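Two hands are worse than one, sometimes

4th January

I spent the holiday break rereading my own results, a thing I can't recommend to anyone with a tree to take down. The question I've been chewing on since August is a dull one: when you teach a robot policy from people doing chores with hand-held grippers, how much does the second hand help?

My assumption, written in pen in the project notebook, was "a lot." I've now crossed it out and written "depends," the most expensive word in research.

The setup first. Everybody in our corner of the building collects dish handling on a kitchen counter. You hold a gripper in each hand and move bowls and plates about until your thumbs complain. We call the project Sarkenent because the naming meeting ran long. The set I trained on has 3892 episodes. After filtering out the ones where tracking got lost, I was down 894, and the survivors went into the same policy architecture twice. One run saw both hands. The other saw only the hand doing the gripping and had to get by on its own.

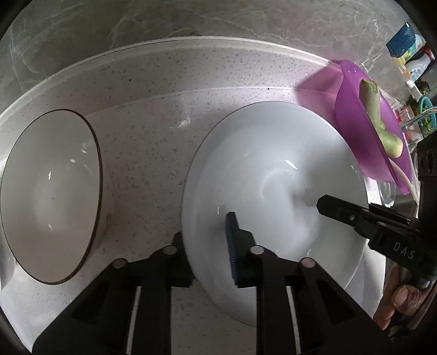

The filtering took longer than the training did. Tracking likes texture, and a kitchen is full of shiny curved things with no texture whatsoever. Glazed bowls are the worst. The pose estimate slides along a highlight like a sock on a wood floor, and then the label says the gripper moved when it was perfectly still. I wrote a check that compares each gripper's estimated motion against its own inertial readings and throws out the episode if the two disagree for too long. "Too long" is 14 time steps. I'd love to tell you I derived that. I tried a few values and this one annoyed me least.

Anyway, the result. On bowls, the one-handed policy matched the two-handed one on grasp success and was a bit quicker. With a bowl, one finger goes inside the rim and one goes outside, and that's most of the job. The second hand in those demonstrations is mostly hovering, or reaching in when it feels like it, and the policy dutifully learns to hover too. I now own a model that has mastered the art of looking busy.

Plates went the other way. A plate on its edge wants to swivel around wherever you're pinching it, and a second contact on the face gives it something to argue with. The two-handed policy dropped far fewer of them. The gap got wider as the plates got bigger, and for saucers it went away entirely.

So the second hand seems to earn its keep when the object can rotate in the grasp, and otherwise it's extra dimensions to learn and extra ways to be wrong. I put this on the group page under the title "Bimanual data considered occasionally useful" and waited for applause.
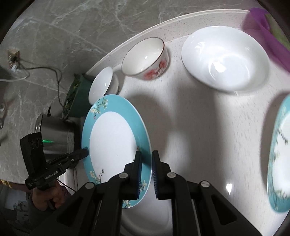 Ndung'u wrote back within the hour to ask whether I'd balanced the two groups by demonstrator, because the people who are good with plates tend to use both hands well, and the policy might just be copying better teachers.

I had not balanced by demonstrator.

I've since looked, and it's a fair hit. Some 19 percent of the plate episodes come from one very tidy person, who shows up hardly at all in the bowls. Dropping those and retraining shrinks the plate gap, though it doesn't close it. I'm running it again with demonstrators split evenly, on the Zalix machine, which is slow but which I don't have to share.

The other thing to try is letting the policy decide for itself whether to use the second arm, with a small penalty for moving it. The group at Pladthorpe tried something like this with folding towels and got a robot that never lifted its left arm again. I plan to make the penalty smaller.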